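# Bed and bedding check, Flultport short-stay rooms

Room 9, upstairs back. Checked in February, between guests, started at 11 in the morning.

**Bed frame**

- [x] All slats in place. One had slipped at the foot end and has been pushed back into its holder.
- [x] Bolts tight. Headboard side needed a quarter turn.
- [x] No sharp edges at shin height.
- [ ] Felt pads on the feet. Two missing. Ordered from Cirkell with the door stops.

**Mattress**

- [x] Top surface checked for stains and tears. None found.
- [x] Seams checked for bed bugs, head end and both long sides.
- [x] Fire label present and readable.
- [ ] Turned head to foot. Not done, needs two people. Carry over to the next check.

Comment: strip the sheet completely before checking. Last time the fitted sheet was left on at the wall side and the form was ticked anyway.

**Quilt**

- [x] Rolled lengthwise to one side so that the mattress can be looked at.
- [ ] Clear of the floor. The lower end hangs over the front edge of the mattress towards the floor. Trip risk when making the bed, and it picks up dust.
- [x] Stitching sound, no filling coming out.
- [x] Care label read: wash at low heat only.

Comment: the pink one with the cartoon print stays with this room. It creases badly when rolled, so shake it out and lay it flat once the mattress is done.

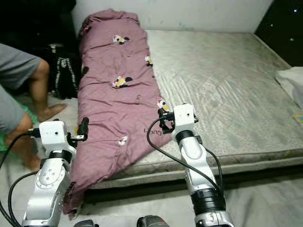

Sadeghi would sooner see quilts folded in three and put on a chair, as a roll always slides off the end and somebody catches a foot in it. Agreed for the rooms that have a chair. Room 9 doesn't, so for now the loose end should be tucked up on the mattress before anyone walks round the bed.

**Around the bed**

- [x] Wall behind the bed dry to the touch, no mould.
- [x] Heater at least 400 mm from any bedding.
- [x] Lamp flex not trapped under a bed leg.
- [ ] Gap between bed and wall vacuumed. Hoover bag full, Wultik to bring more.

**Result**

Usable. Three small jobs open (pads, turning, vacuuming) and the quilt end to be lifted straight away. Sheets and pillows go on the separate linen form.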